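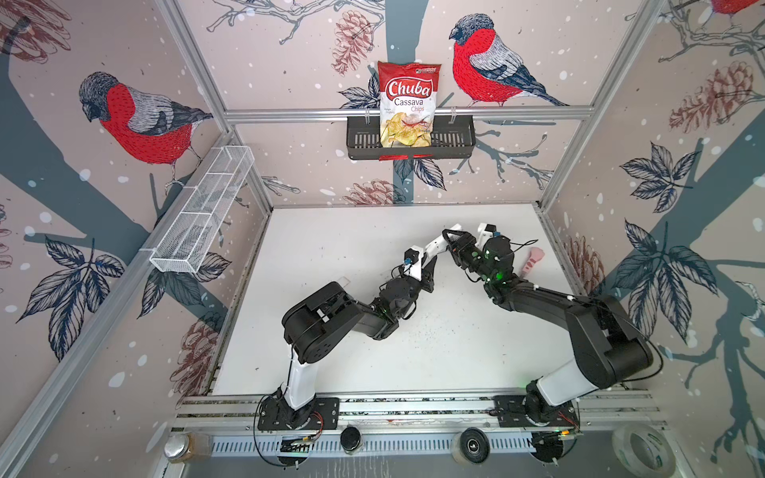 Iltlow Cemetery Records and Memorial Project
Progress report to the Plarkine Community Fund

Reporting period ending May 31, 2018
Prepared by Vesela Grgić, Project Manager

1. Purpose of the report

This report is submitted under the funding agreement between the Iltlow Cemetery Trust and the Plarkine Community Fund. It covers the second stage of the project, in which burial registers and published death notices are being matched to graves in the Old Section at Temgate Road.

2. Work completed

Transcription of the first burial register is complete. The register contains 393 entries, each of which has been checked against the original by a second reader. Where the handwriting could not be settled, both readings have been kept and the entry flagged for families and researchers.

Matching of entries to death notices in the district newspaper is well advanced. The notices have proved more useful than anticipated. Many name surviving brothers and sisters, the officiating minister and the lodge or regiment to which the deceased belonged, none of which the register records. Spelling of surnames differs between the two sources often enough that the Trust has adopted a rule: the headstone spelling is used as the main entry, with variants listed beneath it.

Ten graves previously shown on the plan as unoccupied have been identified as burials. The Trust has written to next of kin where an address could be found. Two families have replied and have asked to be consulted on the wording of a marker.

3. Work delayed

Repairs to the Van Wyk family plot have not begun. The heritage permit was granted later than expected, and the stonemason has since taken on other work. A revised start in June has been agreed. The kerbing remains fenced and the path beside it is closed to visitors.

Scanning of the second register is also behind schedule. The binding has failed along the spine and the volume cannot be opened flat. It has been sent to a conservator, whose quotation is within the contingency already approved.

4. Enquiries from the public

Enquiries continue to arrive by letter and telephone, chiefly from people tracing grandparents. Chin-lung Yu, Records Officer, answers these and keeps the correspondence file. Several correspondents have supplied copies of funeral cards and orders of service. These are catalogued separately and are not published without the donor's written consent.

5. Expenditure

Spending to date is within budget in all categories except postage, which is slightly over. The Trust proposes to meet the difference from its own funds. No variation to the grant is requested.

6. Next period

The Trust will complete the matching of notices, resume scanning when the second register is returned, and bring draft wording for the new markers to the families concerned. A plan of the Old Section showing the corrected graves will be forwarded to the Fund with the next report.

Vesela Grgić
Project Manager, Iltlow Cemetery Trust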